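Karedum Handling Project
Minutes of the demonstration working group
Wednesday, 23 October 2024, 2 p.m.

Present: H. Haldane (chair), Allevetti (two), Suleck (one, by phone)
Apologies: Sokol

1. Previous minutes
Accepted with one correction. Item 4 should have read "left gripper", not "left camera".

2. Cloth folding by hand-held gripper
The total stands at 2,209 accepted demonstrations since June. Hamish reported that most rejected runs fail at the same point, where the cloth goes from one gripper to the other. The operator opens the first gripper before the second has closed, and the cloth drops or swings. Agreed that both grippers must be holding the cloth before either one lets go.
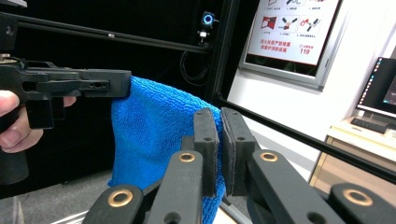 Allevetti asked whether a short pause at the handover would be copied by the policy. Hamish thought it would, and said a pause of that kind does no harm at this stage. Suleck would prefer no pause at all. Left with operators for now, to be looked at again once the next batch has been trained on.

Grip position was also discussed. Operators are to take the cloth near a corner and keep the fingers square to it. Pinching a thick bunch of fabric gives poor finger-width readings.

Action: Hamish to rewrite the handover section of the operator sheet.

3. Session length
Operators have been doing 80 runs in a sitting. Allevetti's two operators both report sore thumbs by the end. Agreed to split the sitting in half with a proper break. The daily target doesn't change.

4. Table layout and cables
Start and end positions have drifted between operators. From now on each run ends with the cloth folded and left flat on the table, and both grippers brought back over the tabletop before recording is stopped.

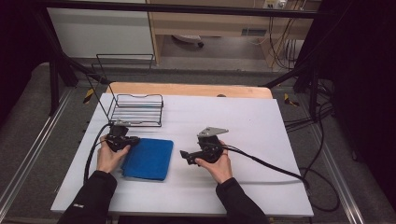 Suleck asked for longer cables. Hamish would sooner reroute the existing ones and will try that first. Operators should check for slack before starting and stop the run if a cable drags across the cloth.

Action: Hamish to reroute cables. Allevetti to send revised start positions to all operators.

5. Remote control trial
Deferred. Sokol has the figures on delay and was not at the meeting.

6. Other business
Invoices for the replacement finger pads go to Suleck, not to Karedum.

Meeting closed 3:10 p.m.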